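Home & Materials > Reference > Bamboo

This site uses cookies to remember your settings. Accept | Manage

Bamboo as a household material

Bamboo is a group of woody grasses whose stems, called culms, are used for flooring, cutting boards, furniture, blinds and small storage goods. Although it is sold next to hardwood and worked with the same tools, it has no bark, no growth rings and no knots in the ordinary sense. The solid walls between the hollow sections of the stem are called nodes, and they show up in finished boards as short darker bars.

Culms reach full height in a single growing season and are usually cut several years later, when the walls have hardened. They are split lengthwise, planed into strips, boiled or steamed to remove starch, dried, and glued under pressure. Natural strips stay pale yellow. Steaming under pressure for longer turns the sugars brown and gives the shade sold as carbonized bamboo, which is somewhat softer.
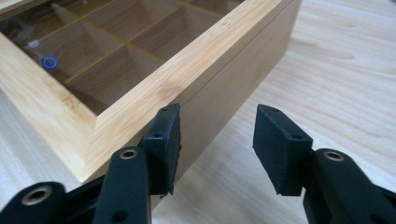
Can bamboo be washed like other kitchen goods?
Wipe it with a damp cloth and dry it at once. Soaking and dishwashers swell the strips and weaken the glue, and the piece may split along a joint.

Boards are made in three main forms. Horizontal boards lay the strips flat, so the nodes are easy to see. Vertical boards stand the strips on edge for a narrow, even stripe. Strand-woven boards are made of shredded fiber pressed with resin, and they are the hardest and heaviest of the three. 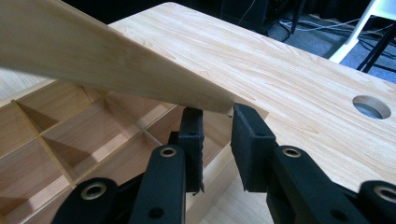

Strand-woven material also dulls saw blades quickly, and screw holes need to be drilled first. In her handbook for the Plalencombe craft school, Waltraud Wallner advises leaving any bamboo board in the room where it will be used for 11 days before cutting. Joscha Sauerland, writing for the furniture maker Tanner, allows six.

Mineral oil is the usual finish for food surfaces. Boxes and trays are more often lacquered. Unfinished bamboo can mold in damp rooms.

Tags: bamboo, materials, care and cleaning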